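Inventory Control: Cycle Counts and Reorder Points
Handout for Week 9, Tuesday, October 26, 2021
Instructor: Rodrigo Cardoso

Read chapter 6 before class. The Urholm case goes with the second half of this handout.

Why stock records drift

Every warehouse has two inventories: the one on the shelf and the one in the system. They start out equal after a full count and then move apart. The usual causes are picks entered under the wrong item number, returns put away before they are logged, and units of measure that get mixed up (a case entered as a single, or the reverse). Theft is a smaller part of the gap in most operations than managers assume.

A drifted record does damage in two ways. If the system shows more than the shelf holds, orders are accepted that can't be shipped. If it shows less, the buyer reorders early and money sits in stock.

Annual count and cycle count

In an annual count the site stops work and everything is counted at once. It is simple to plan, but the people counting are tired by the end and the errors found are months old. You learn that a number is wrong without learning why.

In a cycle count a small group of items is counted each working day. Work goes on. When a mismatch turns up, the paperwork is recent enough to trace.

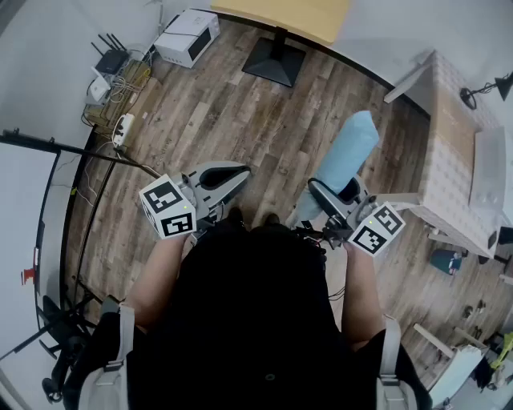
Most sites choose the items by ABC class. A items are the few that carry most of the yearly dollar value. B items are the middle group. C items are the long tail of cheap parts. A items are counted most often, C items perhaps once a year. Value is the common basis for the classes, but a cheap part that can stop a production line may be moved up to A by hand.

Worked example: the Urholm store room

Urholm keeps spare parts for packaging machines and buys most of them from Frade. There are 221 active item numbers. Before the change, the store closed for two days every November to count. Under the new plan, A items are counted monthly, B items quarterly, and C items once a year.

Write the count procedure in this order:
Freeze moves on the item being counted.
Count without showing the counter the system number (a blind count).
Compare. If the gap is within tolerance, adjust and close.
If it is outside tolerance, have a second person recount.
If the recount agrees with the first count, trace the last transactions before adjusting.

Students often skip the final step on exams. Adjusting the record fixes the number and leaves the cause in place.
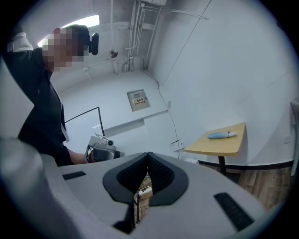
Department of Operations and Supply Management, Prorencombe College

Reorder point

The reorder point is the stock level at which a new order is placed. The basic form is:

reorder point = (average daily demand x lead time in days) + safety stock

Take a drive belt with average demand of 10 a day and a lead time of 15 days. Demand during lead time is 150. With safety stock of 50, the reorder point is 200. When the record drops to 200, the buyer orders.

Now suppose the record is wrong and the shelf holds 30 fewer than the system says. The order goes out when 170 are left. If demand runs at the average, 20 will remain when the delivery arrives in place of the planned 50. The safety stock was meant to cover swings in demand and late trucks, and more than half of it has gone to cover a bad record.

Note that lead time runs from the moment the need is spotted to the moment the part can be picked. Time spent on the receiving dock counts. In the Dindport reading, the supplier is blamed for late parts, but look at the dates on the receiving log before you agree.

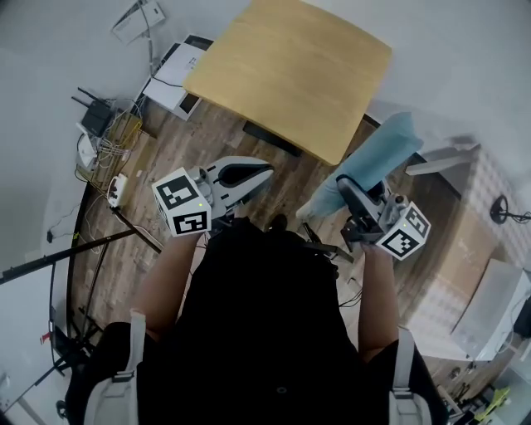

Lead time also varies. If it does, averages alone will understate the safety stock needed. We will do the version with standard deviations next week, so bring a calculator.

Terms to know: blind count, tolerance, lead time, safety stock, stockout, ABC class, unit of measure.

Problems due next class

1. Using the drive belt figures, find the new reorder point if lead time rises to 18 days and nothing else changes.
2. Explain why a blind count takes longer and why it is still used.
3. Name one item at Urholm that should be moved from C to A and give your grounds.

Martim Rebelo grades the problem sets. Questions about marks go to him first.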